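Remedios Campos built her first workbench to fix bicycles. It has not seen a bicycle since April. These days it has an aluminum frame, two arms and a sorting problem, and she talks about all three the way other people talk about a kitchen remodel that got away from them.

"I wanted something that would put my bins away," she says. "I have now spent 253 evenings on not putting my bins away."

The project is called Trandero, a name she picked late at night and has been defending ever since. She shares the space with the other members of Hung, a workshop on a concrete floor where everybody pays for their own mistakes and the coffee is communal. The idea is modest: two arms, one tabletop, a few plastic containers that should end up where she wants them.

The arms were the easy part, she claims, although she says it with her eyes closed. The frame went together in a weekend and then came apart again over the next month, a bolt at a time, while she worked out how far each arm could reach before it met the other one. "They met a lot. I had them bolted too close together and they kept shaking hands."

Then came the containers. Campos began with the see-through kind, which she calls the worst decision of her adult life after the motorcycle. Clear plastic takes on whatever is behind it, and her software, a homemade program named Rullelness, was forever reaching for a rim that was a streak of lamplight. So she bought smoky ones as well. "Those fail differently. I count it as variety."

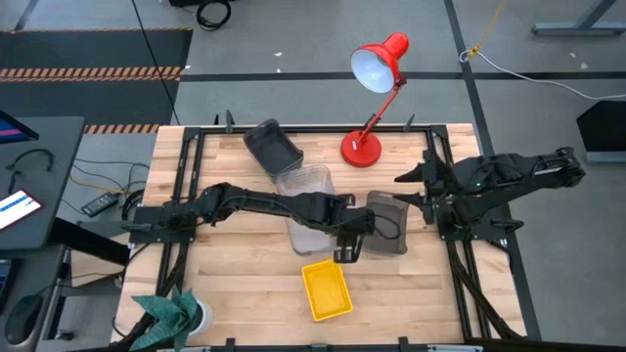
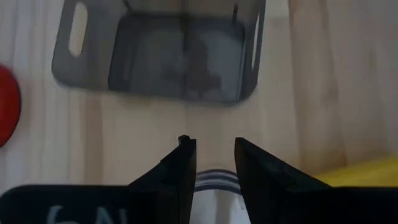
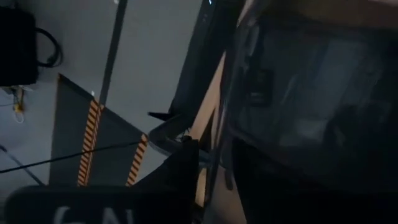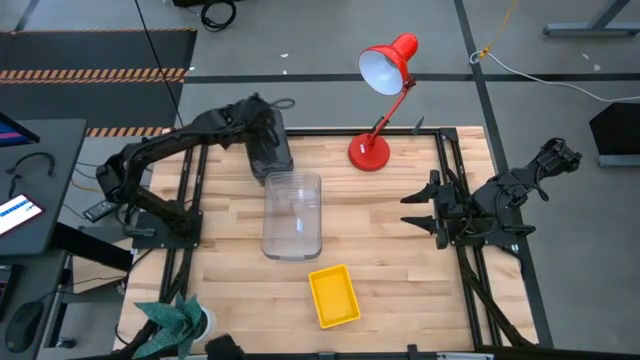

Clementina Simões would have started with wooden blocks. She has said so more than once, usually while borrowing a hex key, and she thinks the small yellow tray is the only sensible purchase on the table. "It's opaque, it's bright, it has edges. You could teach a doorstop to find it."

Campos concedes the tray. She doesn't concede the blocks. "My house isn't full of wooden blocks. It's full of bins."

The wrist cameras were a later addition and a sore subject. Each one gives a fine close view of whatever is in front of the fingers, and a fine close view of the fingers too. She spent 37 dollars on a first set of mounts from a seller called Diltance, printed her own when those cracked, and lost two weeks to a cable that was long enough until the elbow turned. Her advice on cables is to measure with the arm stretched out, add a hand's width, and then find a friend to tell you it's still short.

And the plant? Artificial, she says. She has a record with the other sort.

As for results, Rullelness has 400 recorded attempts on disk, and she's in no hurry to say how many of them she would show a guest. Lifting a bin by the rim is coming along. Passing one from the left arm to the right is, in her words, "a custody dispute."

She plans to bring Trandero to the Hung open evening on 10th June, with a spare power supply and low expectations. Simões has offered to bring the blocks.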